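Luminița Surdu had promised Gredix 500 episodes by the end of October and had 404. She worked the gripper by the window while Nives De Luca sat in the shadow with the log.

"Glare again," Nives said.

"Keep it. They want bad light as well."

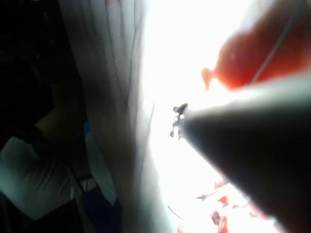

The gripper against the light, with the curtain to the left.

Luminița closed the fingers, opened them and started over. At Conura she had been paid by the hour and never cared how an episode ended. Now she minded the spoiled ones and labelled them herself.

They moved on to the bed.

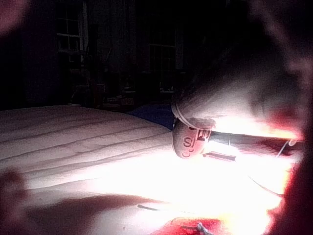
"Does it learn from the ones you get wrong?" Nives asked.

"Romaniuk says so."

"And from me, writing them down?"

Luminița thought about it and reached for the controls. "Number 405," she said.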